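Small Kitchen, Long Lunch: Running the Bondemwood Canteen 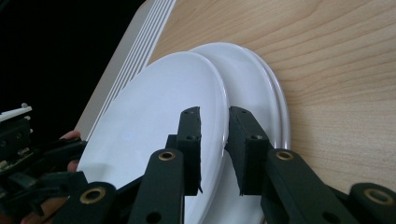

Đàm

The canteen at Bondemwood opens at 11:30 and stops serving when the food is gone. In February that was usually before two. The woman who runs it asked me to leave her name out, and we talked in the back over tea while the stockpot simmered.

She came to the job from Punar, a larger place with a printed menu and a night shift. "I was cooking things I'd never eat at home," she said. "I wanted fewer dishes and more time on each one."

There are three mains a day, one of them always a soup. The room seats 48. She buys vegetables from Clurken, a farm seven miles up the road, and writes the menu after the delivery arrives.

"If they send leeks, it's leeks. I used to fight it. I'd drive into town for peppers in winter, and they tasted like water."

Prices went up once last year. She put a note by the register a month ahead and expected complaints. A few regulars asked about portion size, which stayed the same, and that was the end of it.

Staffing has been harder. Two cooks left in the fall for jobs with better hours, and for a while she did the dishes herself after closing. She now has a part-time baker who starts at 5 a.m. and is gone before lunch.

I asked whether she would open for dinner. She said people ask every week.

"I'd need another cook and a bigger fridge. Maybe the fridge first."

The soup that day was barley and carrot.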